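Home | News | Opinion | Workshop Notes | Contact

Filed under: Opinion, Safe Working

Clear the table before you close the fingers

25 November, you might say, is late in the year to be grumbling about tidiness, but I've been meaning to write this since July, when we at Fotthorpe took on our second bench and I found myself reading all 16 pages of our house rules again (with a pot of tea, I should add, and a good deal of muttering).

By Jucélia Queiroz, November 25, 2024

They're good rules, mostly. Washington Pacheco wrote the first lot and he was careful about speeds and stop buttons, and I wouldn't change a word of that. What I miss is anything about the table itself. We say plenty about the arm and hardly a thing about the odd scrap lying beside the fingers, or the cable that has wandered in from the side, and to my mind those belong in the rules just as much as the stop button does. 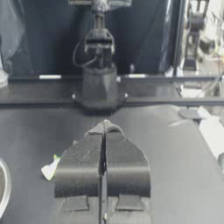

Two arms, one set of habits

When two arms face each other over the same table, I'd like one person to be named as looking after the whole surface, both sides of it, before anything moves. Jeferson Pimentel thinks this is fussy and says each operator can mind their own half, and he may be right on a quiet day! But a bit of crumpled stuff doesn't know whose half it's in, and loose cables are worse.

I'd also have us look at the finger tips at the start of every shift and write down any scuffs, even faint ones. It takes a minute with a pencil. Send me your own wording, please, and I'll put it to the Drorow people when we next meet.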